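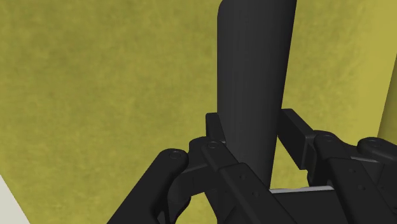

Practice Before the Hardware

12 Nov 2022

The robotics club at Hetside has one real arm and more students than the arm can serve. Its answer, since October, has been to put most of the work into simulation and to make the arm something a team earns time on.

The project is called Tirby. A team writes a controller that closes a two-finger gripper on an object, lifts it, holds it and sets it down. The controller runs against a physics simulator first. When it has passed there, it is moved to the bench, where it drives a gripper of the same layout. The two versions share one set of commands, so in principle a team changes a single line in a settings file and nothing else.

In practice there is more to change. Divya Chowdary, who leads the controller group, keeps a list of the differences. The simulated joints have no backlash. The simulated clock never slips. Contact friction is one number per object, set in a text file, and a team that is careless with that number can pick up almost anything.

"We had a controller that looked perfect for two weeks," she says. "Then Satish opened the file and the friction was set at four times what we had measured. We put it back and the success rate went through the floor."

Satish Achari maintains the object models. Each one is a closed mesh with a mass, a center of mass and a friction value. He prefers shapes that taper. A straight cylinder tells a team very little, he says, as any reasonable closing motion will hold it. On a tapered one, the pads meet a surface that is not parallel to them, and the object tends to slide toward its narrow end as the force goes up. Students who respond by squeezing harder usually make it worse. The better controllers close slowly, wait for both pads to report contact, and then adjust the wrist angle before adding force.

A test is 200 trials per object. The starting position and rotation are shifted by a small random amount each time. There are 8 objects in the current set, and the scoring script records four things for every trial: time to first contact, difference in contact time between the two fingers, slip during the lift, and whether the object was still held at the end. A team needs to pass on every object to book the bench. Averages across objects are not accepted, a rule that Senthil Rao, the faculty adviser, added after a team passed on the strength of the easy shapes.

Rao teaches a course in mechanisms and is more interested in the linkage than in the code. His first session each term has no computer in it. Students get a paper drawing of the finger, with the pivots marked, and work out where the pad goes as the drive link turns. A finger of this kind carries its pad along a curve, so the height at which the pads meet an object depends on how wide the object is. Teams that skip the drawing tend to find this out in the logs, as a steady error in grasp height that no amount of tuning removes.

Rendering is kept simple. The simulator can run with no display at all, and the long tests are done that way, overnight. Pictures are made only for failed trials, from a camera placed near the base of the hand. Sharada Arumugam wrote the tool that pulls them. It saves the moments on either side of first contact, and she says most faults can be sorted by looking at the pads alone – one finger arriving early, or both arriving at a poor angle.

Ilango Naidu runs the bench. He has a short checklist, a spare set of pads and a foam mat. Each team gets 4 attempts per booking, after which the log is copied and the arm goes to the next group. So far the transfer has worked best for slow controllers. The fast ones depend on timing that the real motor driver does not provide, and Naidu would like the simulator to include a delay on each command. Chowdary's group is testing one now. With the delay switched on, two controllers that had passed no longer do.

The club will enter the Kandasamy student meet in the spring, where the gripping event is run on unseen objects. To prepare, Achari is writing a generator that produces tapered and stepped shapes from a handful of parameters. The first batch will be 1000 models, checked by script for holes and bad mass values before any team sees them. The meshes will be kept on the club's Clonell server along with the scoring script, and teams may not edit the friction file.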